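Whole-House Safety Walk-Through, Jistthorpe
Done 2023-02-27, before the rental season gets going

I do this lap every winter with a flashlight in my back pocket and a coffee I keep setting down and losing. My marks are OK, FIX or WATCH, with comments after each one. The comments are mostly for me, but a few people with old houses have asked for the list, so help yourself!

Outside and entry

1. House number readable from the road - OK. 152 in big black digits, and I trimmed the holly back off the 1.

2. Front steps solid, no rocking treads - FIX. Second step from the bottom has a little give on the left side. It had a little give last year too and I wrote WATCH, so shame on me.

3. Handrail tight - OK. I hang my whole weight on it, which looks ridiculous from the street.

4. Porch light and motion light - WATCH. The motion light comes on fine but takes its sweet time. I cleaned the spider webs off the sensor and will try again when it's properly dark.

5. Gutters and downspouts pointed away from the walkway - FIX. The one by the garage dumps right where people walk, and that spot ices over. I need an elbow and a longer piece of pipe.

Alarms and extinguishers

6. Smoke alarms, every one, press and hold - OK. The Dizon in the upstairs hall is the loudest thing I own. I wore earmuffs this time (learned that one the hard way).

7. Date stamped on the back of each alarm - WATCH. The one outside the back bedroom expires in June. New one is on the shopping list.

8. Carbon monoxide alarm near the furnace and one upstairs - OK, both.

9. Extinguishers, needle in the green, pin in place - FIX. Hall one is good. The garage one is sitting a hair under green, so it's getting replaced. I also want it moved closer to the door, where you can grab it on your way out and not have to reach past the lawn mower.

Kitchen

10. GFCI outlets by the sink, test and reset - OK. They click like they should.

11. Extinguisher within reach but not over the stove - OK.

12. Nothing cloth left on a hot appliance - FIX. A kitchen towel was folded on top of the toaster oven. New hook for towels, other end of the counter.

13. Under-sink cabinet, leaks and chemicals - OK. Bone dry under there. The drain opener still lives up high in the laundry room.

14. Counters, general look-over - WATCH. Too much stuff out. The heavy cutting boards are fine where they are, but snacks and cereal boxes can go back in the pantry.

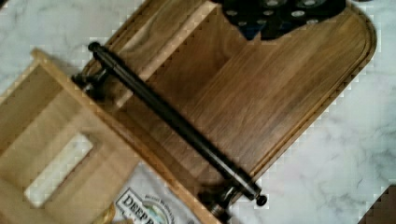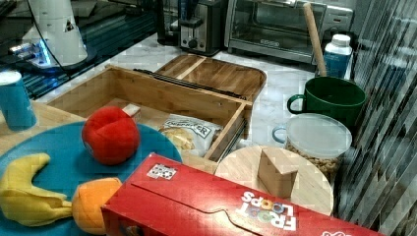
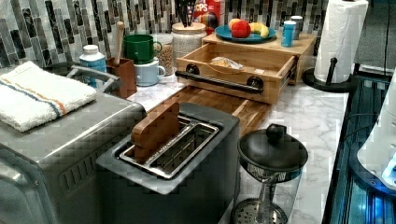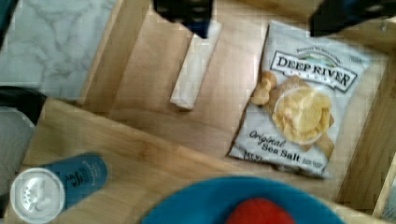

Jistthorpe kitchen.

Stairs, halls and bedrooms

15. Stair carpet tacked down, no loose edges - FIX. Top stair has a loop of carpet that wants to catch a toe. Ten-minute job, no excuse.

16. Night light at the top of the stairs - OK. It's the little Illus plug-in and it has outlasted two coffee makers.

17. Bedroom windows open without a fight - WATCH. All of them open, but the back bedroom needs a shoulder. Candle wax on the track helped a lot. I'll do it again when the weather warms up and the wood swells.

18. Tall furniture anchored to the wall - FIX. Both bookcases are strapped. The big dresser is not, and I have no idea how I missed that for this long. Straps ordered.

19. Extension cords under rugs - OK, none. There used to be one. We don't talk about it.

Basement and utilities

20. Space around the furnace, 3 feet clear on all sides - FIX. Christmas boxes had crept in again, of course.

21. Furnace filter - OK. Fresh one in.

22. Water heater set at the dial mark - OK. I ran the bathroom tap with a thermometer and it was fine.

23. Breaker panel, 200 amp main, labels readable - WATCH. Labels are readable if you already know what they say. One of them just says "Flurska" because that's the brand of the old freezer, which went to the dump ages ago.

24. Dryer vent - FIX. Pulled out enough lint to knit a sweater. Gave it 30 minutes with the brush and there's still more in the elbow, so I'm taking the duct off next.

Before the next lap

Step and stair carpet first, then the dresser straps, then the dryer duct. The gutter pipe can wait for a dry weekend. Also buy batteries, the square kind, two packs.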